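Demonstration teaching (robotics)

Demonstration teaching, also called teaching by showing or, in older manuals, lead-through, is the practice of getting a robot to do a task by having a person do it first, with the robot's own arm. The person either takes hold of the arm and moves it (hand guiding) or steers it from a distance with some kind of controller (remote teaching, or teleoperation). The motions are recorded and then either played back as they are or used to train a program that is expected to cope when things have moved. Things have usually moved.

Background

The oldest form is plain record and playback. An operator dragged a paint sprayer or welding torch along the work while the machine stored the path, and the machine then repeated it until someone shifted the fixture. The method asked little of the operator beyond a steady hand and a strong back, early arms being heavy and in no mood to be led.

Later systems kept camera pictures along with the joint positions, so that a motion could be tied to what was in view when it was made. This raised the number of demonstrations needed from one to a great many. The saving in programming time was spent on the demonstrations.

Hand guiding

In hand guiding, the arm's motors are set to carry its weight and otherwise give way. The teacher feels contact directly, which helps with pushing, wiping and fitting parts together. The main drawback is that the teacher's hands and sleeves end up in the recording. A program trained on such pictures may come to regard a sleeve as a necessary part of the job.

Remote teaching

In remote teaching the person stands clear and works a joystick, a handheld tracker or a second, smaller arm whose movements the robot copies. The Lodau controller, a leader arm that clamps to a table edge, is of the last type. Its first manual ran to 40 pages, of which 25 concerned the clamp.

Remote operators commonly lose the sense of touch and must judge a grip by eye. Newcomers squeeze too hard, approach too slowly and hold their breath. Most improve within a day or so, apart from the breathing.

Practice tasks

Teaching tasks tend to be modest. Blocks, cups, cloths and bags are favored, being cheap and easy to put back. Wooden cubes are especially common, and much of the published progress in the field can be followed by watching what has been done to them: lifted, stacked, sorted, and put in or taken out of wrappings.

Thin plastic is a good deal harder than wood. It folds differently each time, clings to fingertips, catches the light and lets whatever is inside show through, so that a camera may settle on the bag, the block or a bright crease that is neither. A plain cube and a bagged one have the same shape underneath and call for quite different grips. Dark cloth is often laid under pale objects to make them stand out, and acquires wrinkles of its own.

The Valdovinos set

The Valdovinos set is a collection of 2650 remote demonstrations using small household and workshop objects. It was assembled by Tiburcio Chávez and Mervyn Penrose at the Wilus workshop and released on 12 November 2023. Each entry holds one attempt, with a written note on how it went. Some 20 entries carry only the note "again."

The two authors disagreed over failed attempts. Penrose wished to remove them. Chávez held that a robot ought to see a dropped block before dropping one itself. The failures were kept in a separate folder, which according to the accompanying notes is the one most often requested.

Criticism

Critics point out that a robot taught by showing learns the teacher's habits along with the task. Arms trained on the Woltico bench, where one operator always paused before closing the gripper, went on pausing faithfully for no purpose. Mixing several teachers reduces the effect but brings in their differences of opinion, and a program shown two ways around an obstacle may try the average of them, through the middle.

Supporters reply that the alternative is writing the motions out by hand, and that the critics are welcome to try it with a plastic bag.

See also: Teleoperation; Imitation learning; Teach pendant; Gripper 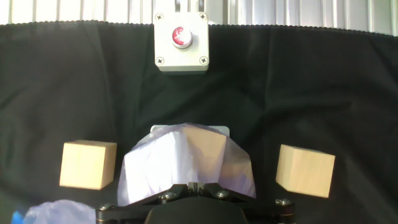

Wrist camera view of a gripper and a wooden cube in thin plastic, with two unwrapped cubes on either side.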